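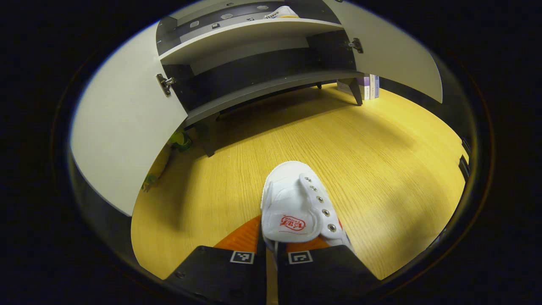 The Tolton rally team has now finished the first part of the season, and this report covers the period from the winter rebuild until the end of July. We started four events with the Jelus car and finished three of them. Our best result was 7th overall at Floseo, where we were 12th after the first leg. On the gravel stages there, our co-driver Sze-wing Pan walked the service road in white canvas sneakers and got a stone cut in one foot, so from now on team shoes are part of the equipment list.

The retirement was at Mwakyusa. The rear differential broke on the second stage of the morning and we could not repair it in the time allowed. We have opened the unit and found that the oil was too thin for the heat. The supplier has agreed to change the specification, and the new oil was used at the last event without problem.

Testing: we completed 1,032 kilometers, of which 229 were on asphalt. This is less asphalt than we promised you in the plan. The track was closed for resurfacing in May and we did not get other dates.

Budget: tires cost more than expected, and we paid for this by sending one van instead of two to the distant rounds. The engine money is not touched yet. We ask your permission to move a small part of it to suspension parts, where we are now down to one spare set.

For the second part of the season our target stays the same, to finish in the top five of the championship. Sze-wing will send the detailed accounts separately, together with the entry forms for the autumn rounds that need your signature.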